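Display refrigerator

A display refrigerator (also called a merchandiser, a bottle cooler or a glass-front cooler) is a refrigerated cabinet made for showing cold drinks and packed food to customers while it keeps them at a safe temperature. It is found in grocery stores, cafes, gas stations, canteens and hotel lobbies. It differs from a kitchen refrigerator mainly in its transparent or open front, its stronger fan and its inside lighting, which stays on during opening hours.

Contents
1 History
2 Construction
3 Arrangement of bottles
4 Temperature and energy use
5 Maintenance
6 Regional use
7 See also

History

Before electric cooling became common, shops kept bottles in wooden or metal chests filled with ice or with cold water. The customer lifted the lid and took a bottle from the top. These chests were cheap, but the labels could not be seen, and paper labels often came off in the water.

Upright cabinets with glass doors came into wider use when small compressors became reliable enough to run all day without an operator. Early doors had a single sheet of glass, and in humid weather they were covered by fog. Double glass with a sealed space between the sheets reduced this problem, and later a thin heating wire was placed in the door edge. Open cabinets without doors appeared in self-service stores, where the owners wanted customers to reach the goods with one movement.

Construction

The usual cabinet has an insulated body, a set of adjustable shelves and a cooling unit placed either below the shelves or on the roof. A unit at the bottom is easier to service and makes the cabinet more stable. A unit at the top takes in less dust from the floor, but it needs free space under the ceiling.

Cold air is moved by one or more fans. In cabinets with doors, the air normally rises along the back wall and falls near the glass. In open cabinets the air is blown down across the front, forming what is called an air curtain. The curtain works well only when products do not stand beyond the front line of the shelf, and many makers mark this line on the side wall.

Shelves are made of coated wire or of glass. Wire shelves let the air pass and are preferred for bottles. Some models use sloping shelves with rollers, on which the next bottle slides forward when the first one is taken. Such shelves are called gravity shelves.

Wide cabinets are commonly divided into sections by vertical posts. The post carries the shelf brackets and sometimes the lighting. Two sections can share one cooling unit, or each can have its own, so that one of them can be switched off in the low season.

Arrangement of bottles

Bottles are arranged by product, by size or by price. Tall bottles are often put on the lowest shelf, where the shelf distance is larger and the weight does less harm if the cabinet is moved. Products which sell fast are put between waist and eye height. New stock is loaded behind the old stock, a practice known as rotation — it is easier in cabinets that can be loaded from the rear.
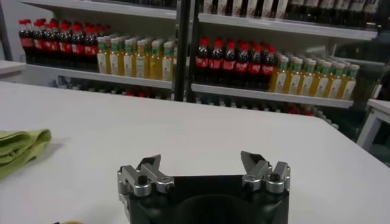
Temperature and energy use

Soft drinks and water do not spoil quickly, and their temperature is chosen for taste. Milk drinks, fresh juices and prepared meals need stricter control, and for this reason they are frequently kept in a separate cabinet. The temperature is not equal in all parts. The warmest place is normally the front of the shelf nearest to the lights, and the coldest is beside the air outlet, where bottles may partly freeze if they touch the wall.

Open cabinets use much more energy than closed ones, as cold air is lost to the room the whole day. Night covers, which are pulled down after closing, lower this loss. Replacing older lamps with LED strips also helps, because the lamps themselves give heat to the inside.

Maintenance

The most frequent cause of poor cooling is a dirty condenser. It should be cleaned with a soft brush or a vacuum cleaner while the power is disconnected. Door seals are washed with warm water and mild soap, and are replaced when they become hard or torn. The drain must be kept open — a blocked drain leads to water under the bottom shelf and later to bad smell.

Regional use

In the town of Puven, drink coolers are a usual part of the covered market, where the Zekari arcade has 30 of them along its main passage. Cabinets there are mostly supplied by Hidus, a regional maker whose common model has a capacity of 605 liters. The smaller Tesfamariam counter model holds 100 liters and is used in kiosks.

See also

Air curtain
Ice chest
Vending machine
Walk-in cooler

This page was last edited on January 2, 2022.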